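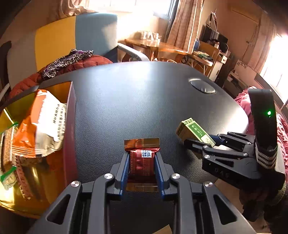
**Packing and sorting of small goods – progress to July**

Work continued on the padded black table by the window. Items handled this period were small retail packs: sealed foil packets and light cartons.

- Items on the list: 119
- Sorted and logged: 90
- Still to sort: 23
- Withdrawn, label unreadable: the remainder

Foil packets take longer than cartons. The puffed body shifts when set down, and small labels often end up sideways – Thảo Mạc now records label position separately. Cartons are logged by panel color and size.

Neusa Nogueira will revise the log sheet by Friday. Three storage bins from Suneo are on order; no change to the budget is requested.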